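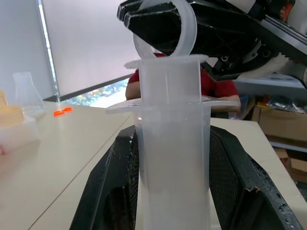

Fig. 7. Large plastic syringe with ring-topped plunger, held upright.

Section 4: Setting up your property for guest bookings

Welcome back! By now you should have your Brindlow account open and your password safely tucked away somewhere you'll find it again. In this section we'll get your guest house, cottage or small hotel ready to take its first booking. Set aside an unhurried hour or so, put the kettle on, and have your room list and your prices beside you before you start.

4.1 Adding your rooms

1. From the front page, choose Property, then Rooms, then Add a room.

2. Type in the name your guests will see. Plenty of owners have lovely names for their rooms, and you are very welcome to use them, but do put the bed type as well (Garden Room, double, for instance) so that people know what they are booking.

3. Enter the number of guests the room sleeps. Cots are entered separately on the Extras page, which we come to in Section 5.

4. Write your description. You have up to 500 characters, and the counter under the box turns red when you run out.

5. Press Save. If you have several rooms that are much the same, press Copy and change only the name.

Note: A single property can hold 54 rooms. If yours is larger than that, you will need to add the second wing or building as a linked property (see Section 9).

4.2 Setting your prices and seasons

1. Choose Prices, then Calendar.

2. Fill in your standard nightly price first. This is the price Brindlow falls back on for any date you haven't given a season of its own, so please don't leave it at zero, however tempting it is to come back to it later!

3. Press New season, give it a name, and pick the first and last nights. The last night is the last one a guest sleeps with you, and the morning they leave doesn't count.

4. Repeat for each season. Most people find that December wants splitting in two, with the quiet weeks in one season and Christmas and New Year in the other.

5. Look through the whole calendar before you press Publish.

Caution: Publishing a new price does not change bookings you have already accepted. If you have agreed a different price with a guest over the telephone, open that booking and alter it by hand.

4.3 Connecting to travel agencies

If you also sell rooms through Grarmont or Condari, Brindlow can keep all your dates in step.

1. Close your rooms to new bookings on the agency's own website.

2. In Brindlow, choose Partners, pick the agency and paste in your partner code.

3. Match each of your rooms to the agency's name for it, and press Connect.

4. Wait for the green tick, then open your rooms again on the agency's website.

Caution: Never connect the same room twice under two different names, or you may find two families on the doorstep with one key between them.

Note: Barta partner codes issued before 01/05/2018 must be renewed before you connect. Ask Barta for a new one and carry on from step 2.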